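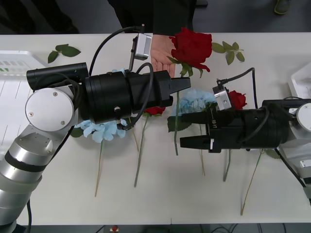

Print | E-mail

WUNUSLEY DISPLAY WORKSHOP
Minutes of the stems and arrangements meeting, November
Held in the workshop, 9:30 a.m.

Present: Babita Maurya (chair), workshop lead, stores lead, packing lead, purchasing, minute taker.
Apologies: site installer (at Beltrán).

1. Minutes of the previous meeting

Accepted with one correction. Item 4 gave the vase for the Beltrán corridor tables as the tall clear one. It should read the tall frosted one. The drawing was correct and no vases were ordered against the wrong entry.

2. Open actions

2.1 Written wording for the stem inspection. Done, see item 4.

2.2 Replacement wire cutters. Received. The old pair stays in the stores drawer for ribbon wire only.

2.3 Swatch book for ribbon. Not done. Purchasing has asked the supplier twice. Carried forward.

2.4 Relabeling of the leaf bins. Partly done. Single leaves now have their own bin. Leaf sprays and offcuts are still mixed. Carried forward to stores lead.

3. Stock received from Temitus

3.1 Stores lead reported delivery of 400 red rose stems and 200 pale blue hydrangea stems. Both counts match the packing note. The cartons were sound.

3.2 All stems were unpacked and checked for loose heads, bent stems, and creased petals. Of the roses, 19 were set aside. Most of these had the head loose on the stem. The others had leaves missing or the sepals glued up over the outer petals. No hydrangeas were set aside, but see 3.4.

3.3 Purchasing asked whether loose heads could be reglued in house and charged back. The chair's view was that regluing is acceptable for practice stock but not for client stock, as the join shows once the stem is bent. Set-aside roses go to the practice bin. Purchasing will ask Temitus for a credit and will not return the goods.

3.4 The blue of the hydrangeas is paler than the sample held in stores. Workshop lead compared the two by the window and under the ceiling lights. The difference is plain by the window and slight under the lights. The Beltrán corridor has no daylight. Agreed to accept the batch for Beltrán and to keep it apart from the remaining older stock. The two blues are not to be mixed in one vase.

3.5 The sample tag is to be updated with a stem from the new batch, and the old sample kept behind it.

Action: stores lead (3.4, 3.5), purchasing (3.3).

4. Stem inspection wording

4.1 The draft was read through. It now says that a stem is inspected lying flat on the table first and then held up by the lower third. The earlier draft had only the held-up check, and crushed petals on the underside were being missed.

4.2 Packing lead asked for the word "straight" to be taken out of the stem criterion. The stems have a wire core and come out of the carton with a slight curve that is corrected by hand in a few seconds. Agreed. The criterion becomes "no kink." A curve is accepted. A kink is where the plastic coating has whitened or split.

4.3 Leaves. The draft asked for all leaves to be at the same height on every stem of a type. This is not how the roses are molded. Leaf height is removed from the inspection and becomes a matter for the arranger.

4.4 Rose heads: the outer petals are to be opened by hand before inspection. The center is left alone. Several heads from the previous delivery had the center petals pulled apart, and these do not close again.

4.5 Wording accepted with the changes above. One printed copy at the table, one in stores.

Action: minute taker to issue.

5. Table layout for sorting

5.1 Workshop lead set out the present problem. Stems are tipped onto the table from the carton and sorted from the pile. Leaves catch in each other and come away, and loose leaves are then found among stems they do not belong to. Time is lost at the end matching them up.

5.2 Proposed method: a small number of stems is taken out at a time and laid in a single row, heads at the far side of the table and stems toward the sorter, with a gap between heads so that no petals overlap. Types may be mixed in the row. Each stem is then lifted by the stem and never by the head.

5.3 Stores lead questioned mixing types, as stores would prefer one type per row for counting. Workshop lead replied that the arrangements are mixed, and that laying red and blue side by side shows at once when a head is out of proportion to its neighbor. Counting is already complete before stems reach the table, so a single-type row gains nothing at this stage. 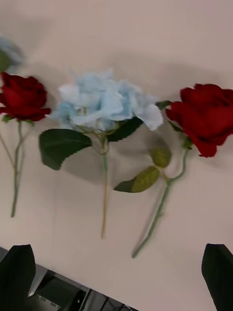 5.4 Packing lead noted that the hydrangea needs more room than the rose. Its head is wide and its two large leaves sit directly beneath the bloom, where they reach over the next stem if the gap is tight. Agreed that the gap is set by the widest head in the row and is not a fixed measurement.

5.5 Direction of stems. Left-handed staff asked whether the row could be worked from the right. No objection. The row can be worked from either end as long as the heads stay at the far side.

5.6 Loose leaves and broken pieces go into a tray at the end of the table as they are found. They are not to be swept to the middle. The tray is emptied into the leaf bins at the close of the session.

5.7 Table surface. The chair asked that the table be wiped with a damp cloth before each session and allowed to dry. Red fibers from ribbon work had transferred to pale petals on one occasion in the summer and could not be fully removed. Ribbon work moves to the side bench.

5.8 The method in 5.2 to be used from now until the next meeting and then reviewed.

Action: workshop lead.

6. Beltrán corridor arrangements

6.1 Design confirmed by the client. Each vase takes red roses and pale blue hydrangeas with leaf sprays at the neck. No white filler. The client had seen the version with filler and found it too busy for the width of the corridor.

6.2 Finished height, table to top of the highest bloom, is 610 mm. This is the client's upper limit, set by the frames on the wall above. It includes the vase. Arrangers are to measure after the stems have been bent to shape, as bending alters the height more than trimming does.

6.3 Trimming. Roses are cut to suit the vase. Hydrangeas are not cut until the roses are in place. Workshop lead reported that on the trial vase the hydrangea was cut first and sat too low, with its leaves pressed against the rim. The trial vase was taken apart and redone with a new stem.

6.4 Color placement. Two roses are not to touch head to head. A hydrangea goes between them, or a leaf where there is no space for a bloom. This was discussed at some length. The site installer had sent a note in favor of a closer group of roses at the front. The chair preferred the spaced version on the grounds that the corridor is walked from both ends and has no front. Spaced version adopted. The installer's note is filed with the drawing.

6.5 Fixing in the vase. Dry foam block, cut to the inside of the vase and held with a pinned strip. Glue is not to be used, so that single stems can be changed on site.

Action: workshop lead to make one vase for sign-off before the rest are started.

7. Packing and storage at Darkeck

7.1 Finished arrangements cannot be kept in the workshop. They go to the Darkeck store on the day they are completed.

7.2 Packing lead has tried two methods. In the first, the arrangement travels in its vase, upright, in a divided carton. In the second, the stems travel flat in tissue and are placed in the foam on site from a numbered card. The first gave better petals. The second used far less van space.

7.3 Agreed to use the upright method for Beltrán and the flat method for stock stems. Heads in the flat method are to alternate end to end – head to foot – with tissue between layers. Hydrangeas always go in the top layer.

7.4 Darkeck has asked that cartons be marked on two sides and not on the lid, as the lids cannot be read once stacked. Agreed. Labels to show type, color, batch, and whether inspected.

7.5 Shelving at Darkeck by the loading door is in direct sun during the afternoon. Nothing red is to be placed there. Stores lead to confirm which bays are affected.

Action: packing lead (7.4), stores lead (7.5).

8. Purchasing

8.1 No further roses needed before the Beltrán job is installed.

8.2 Leaf sprays are low. Purchasing to order the dark green with the serrated edge. The glossy type was tried and reflects the ceiling lights.

8.3 A request for a second color of rose was deferred until the Temitus credit is settled.

9. Other business

9.1 Floor mats at the table have curled at the corners. Workshop lead to turn them over, and purchasing to price replacements if they curl again.

9.2 The stores key was left in the door overnight on one occasion. Staff are reminded to return it to the hook.

10. Next meeting

Same room, 9:30 a.m., after the sign-off vase is complete. Items for the agenda to the minute taker. The meeting closed at 10:50 a.m.

Print | E-mail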